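Soltine Street Pack: A Review After One Term of Use

Posted by Berenice Manríquez
February 9, 2026

Our department has completed its evaluation of the Soltine Street Pack, a licensed set of simulated city blocks for testing sidewalk delivery robots before they are sent outdoors. I was asked to write up the findings for colleagues who are weighing a purchase this spring. The views are my own, although Senga Sutherland ran most of the tests and has read this text.

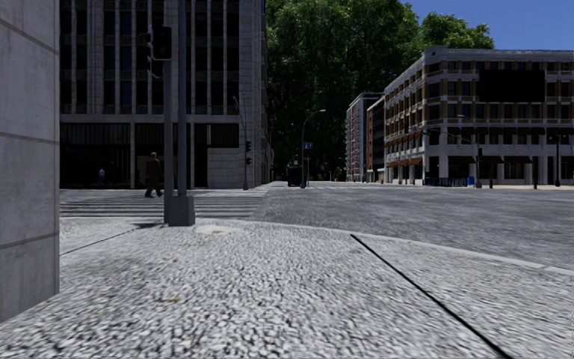
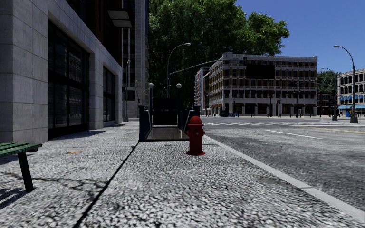 Sidewalk and intersection views from the downtown block.

The pack is sold per seat, with a yearly license of $600 for schools and $1000 for companies. Both versions include the same blocks. The company version adds telephone support, and we did not try it. Installation on our lab computers followed the printed guide and required no help from the vendor. The older machine by the window needed a new graphics driver.

For the evaluation we used a model of our own six-wheeled courier, the Kutton, and gave it 110 delivery routes. It completed 53 of them without a person stepping in. That figure reflects the state of our planner and should not be held against the product. Most of the failed routes ended at a curb, where the planner waited for a ramp it had not been told to look for. We had seen the same fault outdoors last April and had been unable to repeat it on demand. In the simulator, Ms. Sutherland could bring it back as often as she wished, and the fault has now been traced to a map setting.

The street furniture deserves particular mention. Benches, hydrants, lamp posts and signal poles are placed where a city would place them, and a robot must plan around them. A subway entrance on the sidewalk is a fair test for any machine that assumes the walkway ahead is flat and open.

There are weaknesses. The paving looks soft when the viewpoint is very low, and a courier's camera sits very low. Our stone detector gave poor results on it until we retrained. Pedestrians follow their paths politely and seldom change their minds, so anyone studying crowd behavior will want to look at Zultau, which handles crowds better and costs more. The manual's chapter on weather is short and refers to a menu that has been renamed.

Support by email was courteous. Two of our questions were answered the same day and a third, on exporting depth data, took two weeks.

The department has renewed its school license for one year. The Chiba block, with narrower streets, is offered as a separate purchase, and we have requested a trial copy. Colleagues who would like to see the routes we used may write to me at the usual department address. The route files are shared freely, but they will not open without a Soltine license.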